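FOR IMMEDIATE RELEASE
8/16/19

Duver Brings Back the Green Mug, and This Time It Is Staying

Three years of letters, phone calls and gentle nagging at the shop counter have finally done their work. Duver, the housewares maker best known for its bread tins and its big enamel kettles, announced today that its green insulated mug will return to the shelves as a regular part of the line.

The mug first appeared as a small spring run in May of last year, when 700 of them were made for the company's two shops, in Erent and Widura, and it was meant to be a seasonal piece, something cheerful to put next to the garden trays. The last one left the Erent shop before the summer was properly under way. By the time the company closed its waiting list there were 1,137 names on it, many of them from people who already owned one mug and wanted a second for a husband, a sister or the office.

"We are a small company and we read everything that comes in the mail," Duver said in a statement. "People told us about coffee on the back porch, soup at the ball field and tea that got forgotten during a long phone call. We are so pleased to be able to say yes to all of them."

The shape is the one customers remember, a simple insulated mug with a soft, pale green outside and polished stainless steel inside. The matte finish is back as well, and so is the gentle color, which the company calls Juška after the meadow road that runs behind its workshop.
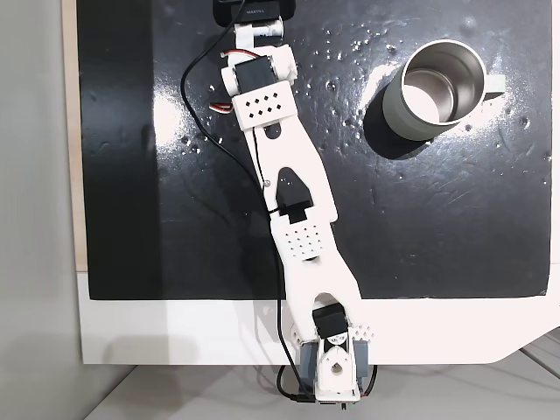
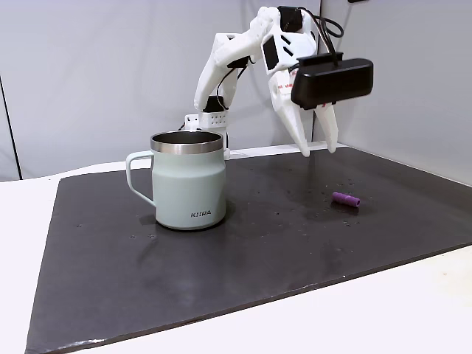

The green mug, with its stainless-steel interior.

What Is New

Customers who bought the first mug will find a few small changes. The insulation has been improved and now keeps a drink hot for up to 4 hours, and the finish has been reworked to stand up better to everyday washing. Duver still suggests a soft sponge and warm soapy water, and asks that the mug be kept out of the microwave.

Where to Find It

The mug goes on sale today at both Duver shops and through the company's mail-order catalog. Everyone on the waiting list will receive a card in the mail, and anyone who brings the card to the counter will have a mug held for them through the end of the month. Gift wrapping is free at both shops, as it always has been.

About Duver

Duver makes and sells everyday goods for the kitchen and the table, and answers its own telephone. Catalogs are available by request at either shop.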